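自作グリッパ製作 講義ノート 第4回
平行リンク機構の組立と手持ち試験

担当:Emrys Parri
共同工房での実習補助:Javiera Ocampo、Costel Živković

1. 前回の続き

前回は平行リンクの寸法を決め、部品表を作るところまで進んだ。今回は印刷済みの部品を組み、手で持って動かす試験に入る。自宅で作業する人も共同工房で作業する人も、手順は同じである。工房の作業台は20時まで使える。鍵の受け渡しは Ocampo に連絡すること。

前回の提出物のうち、左右のリンクの穴間距離がそろっていないものが目立った。CAD上で片側だけ修正し、反対側を鏡像でコピーし直していないのが原因である。修正するときは片側を元データとし、反対側は必ず鏡像で作り直す。個別に編集しない。

2. 平行リンクの復習

指の開閉に平行リンクを使うと、指先の向きが変わらないまま左右の間隔だけが変わる。一本の回転軸で開閉するはさみ型では、開くにつれて指先が外を向く。薄い布や紙を挟むとき、指の面が互いに傾いていると端だけに力が集まり、物がすべる。

条件は次のとおり。
(1) 外側のアームと内側のリンクの有効長が等しい。有効長とは穴の中心から中心までの距離をいう。部品の外形の長さではない。
(2) 本体側の二つの軸の間隔と、指の取付部側の二つの軸の間隔が等しい。
(3) 四本の軸が互いに平行である。

(1)と(2)は図面で保証できる。(3)は組立で決まる。穴を少し小さく印刷しておき、リーマで仕上げるのはこのためである。ドリルを手持ちで通すと穴が傾きやすいので、ボール盤がない人はリーマだけで仕上げること。

なお、平行リンクでは指先は円弧を描いて動く。開閉にともなって指先が前後にも移動するため、机の上の薄いものを拾う場合は、閉じきったときに指先が最も前に出るのか、途中で最も前に出るのかを先に計算しておく。Morgan の配布した表計算シートでは、アームの角度を入れると前後の移動量が出るようになっている。

3. 組立の順序

3.1 仮組み
ねじを本締めせず、ピンだけでリンクをつなぐ。片側ずつ手で動かし、引っかかる角度があれば鉛筆で部品に印をつける。引っかかりの多くは、サポート材の取り残しか、積層の継ぎ目の盛り上がりである。継ぎ目はやすりで落とす。ピンの側を削ってはならない。

3.2 ピンの固定
ピンはアームの側で固定し、リンクの側で回るようにする。両方がゆるいと軸方向に抜ける。両方がきついと回らない。Živković の班は最初これを逆に組み、分解に夕方までかかった。

3.3 指とパッド
指を取付部に付け、内側の面にゴムのパッドを貼る。左右のパッドの上端をそろえること。接着面は800番の紙やすりで荒らし、アルコールで拭いてから貼る。接着剤が固まるまで指を閉じたままにしない。はみ出した分で左右のパッドがくっつく。

3.4 上板の取付
上板のねじは対角の順に締める。一か所を先に締めきると板がねじれ、リンクの片側だけが重くなる。締めるたびに開閉し、重さが変わらないことを確かめる。

3.5 配線
配線は可動部から離し、本体の縁に沿わせて留める。全開と全閉の両方で線が張らない長さにする。コネクタは最後に挿す。

4. 手持ち試験

アームに載せる前に、手で持って布や枕などの柔らかいものの近くで動かす。硬い机で始めると、指先を当てて取付部を割ることが多い。自宅ならベッドの上がよい。落としても部品が傷みにくい。

試験で見るのは三点である。持ったまま向きを変えてもリンクががたつかないか。指が左右同じだけ動くか。ねじがゆるんでこないか。開閉を100回行い、終わったらすべてのねじを一度締め直す。締め直しで動いたねじは、位置を記録用紙に書いておく。

手に持ったカメラや、グリッパに付けたカメラで記録をとる人は、素早く振ると映像が流れることに注意する。動きを評価したいときは、ゆっくり動かした記録を必ず別にとる。

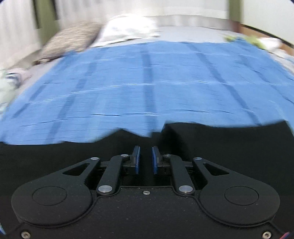
片方の指だけが遅れて動くときは、どこから調べればよいか。

まず遅れる側の内側リンクを外し、外側のアームだけで動きの重さを左右比べる。差があればアームの軸穴、差がなければ外した内側リンクの穴間距離を測る。

調べる途中で複数の部品を同時に交換しないこと。一つ替えたら一度動かし、結果を書く。Craddock の班では、アームとリンクを一度に印刷し直したため、どちらが原因だったのか分からないままになった。動くようにはなったが、次の個体で同じ症状が出た。

5. がたの測り方

指を閉じた状態で本体を固定し、片方の指先を横に軽く押す。戻したときの位置との差を読む。ダイヤルゲージがなければ、指先のすぐ後ろに方眼紙を立て、真上から読んでもよい。読む人の目の位置で値が変わるので、同じ人が続けて読む。

測定は組立直後と手持ち試験の後の二回行う。二回目の値が大きくなっている場合、穴が広がったか、ピンの固定がゆるんだかのどちらかである。ピンを指で回してみて、アームの側でも回るようなら固定のゆるみである。回らなければ穴の側を疑う。

穴が広がった部品は印刷し直す。接着剤で埋めて使うことは認めない。この講座の最初の年に試したが、数日でまたゆるんだ。どうしても同じ部品を使いたい場合は、金属のブッシュを圧入する。下穴の寸法は第2回の資料にある。

6. 材料と部品の入手

リンクとアームは、曲げに強い材料で印刷する。積層の向きは、アームの長手方向が造形面と平行になるように置く。立てて印刷したアームは、層の境目で折れる。

工房の棚にある Clalteo の箱にはピンと止め輪、Wogan の箱にはねじ類が入っている。箱の名前は以前の班の名前であり、部品の規格とは関係がない。使った数は棚の表に記入する。駆動部の制御基板は Skendier の初版を使う。二版はコネクタの向きが逆なので、手元の線のままでは挿さない。

ゴムのパッドは表面が汚れると急にすべりやすくなる。中性洗剤で洗い、よく乾かして戻す。溶剤は使わない。3.3 のアルコールは指の側の接着面を拭くためのもので、パッドの表面に使うものではない。

7. 記録用紙の書き方

記入するのは、部品の印刷条件、リーマ仕上げの有無、組立直後のがた、手持ち試験後のがた、締め直しで動いたねじの位置である。感想欄は任意とする。ファイル名には個体番号を入れる。昨年の個体837の記録が書き方の見本として共有フォルダに置いてある。がたの単位が抜けている用紙は返却する。

試験の映像を付ける場合は、速い動きと遅い動きを別のファイルにする。長いものは要らない。全開から全閉までが数回入っていれば足りる。

8. 次回まで

(a) 片側だけでなく左右両方のリンクを組み、手持ち試験を終えておく。
(b) 記録用紙を提出する。
(c) 指先の前後の移動量を、自分の寸法で計算しておく。グラフは手書きでよい。

次回は Morgan が担当し、Vistus の卓上アームへの取付板を作る。取付板の穴位置は個体ごとに現物から写すので、上板を外した状態でグリッパを持ってくること。外したねじは袋に入れ、個体番号を書いておく。

質問は工房の掲示板の第4回の欄へ。写真を付けるときは、症状が出ている角度で指を止めて撮る。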